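Saltberg backs plain drawers over "smart" storage for shared workbenches

BROVANAU, 15 January 2026 – Saltberg, the member-run repair workshop on Espinoza Street, will not be buying a labelled, app-tracked storage system for its small parts. It will keep using cheap drawer organizers and will publish the notes that led it there.

The decision follows a trial of storage methods that began last June. Members sorted 900 loose plastic parts, most of them bushings, spacers, nozzles and caps saved from broken household goods, and then tried to find them again under ordinary working conditions. Four methods were tested: open trays, screw-top jars, zip bags on a rail, and small clear-fronted drawers.

Suppliers of workshop storage make big claims about time saved. Saltberg went looking for that time and had trouble finding it. A good label helps the person who wrote it. Everyone else opens the drawer and looks inside, and a scannable code on the front did not change that habit in our workshop.

Colour coding fared a little better, though not by as much as its fans would like. Matching a part's colour to its organizer sounds sensible until a member turns up with a bag of grey ones. It also tells you nothing about size, and size is what most people are looking for.

What did make a difference was dull. Clear drawers beat closed ones. Fewer kinds of part in each drawer beat more. And a bare, pale bench top made stray pieces easier to spot at the end of a session than the patterned mats some members had asked for. Saltberg has withdrawn the mats and does not plan to replace them.

The workshop is also wary of its own results. One room in Brovanau is not the world, the people doing the sorting knew they were being timed, and 2 of the methods were tried only by members who already liked them. The notes say so on the first page.
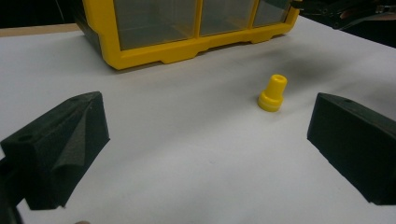
Saltberg Workshop

Stepped parts like the yellow one on the bench, with a narrow tip over a wider base and a round hole in the top, caused the most arguments. Some members file them as nozzles, others as bushings, and a few would call them spools. The workshop has stopped trying to settle it. They now share one drawer, sorted by the width of the base, and the drawer has a drawing on it in place of a name.

The full notes, with the sorting sheets and a list of what was thrown out, are held under the project name Troltunia. Paper copies are free at the front counter. Groups thinking of spending money on a tracked system are welcome to read them first, and to bring their own odd parts in for a try at our drawers before they sign anything.

Media inquiries: Saltberg Workshop, 1702 Espinoza Street, Brovanau. Please ask at the counter for the Troltunia folder.

– 30 –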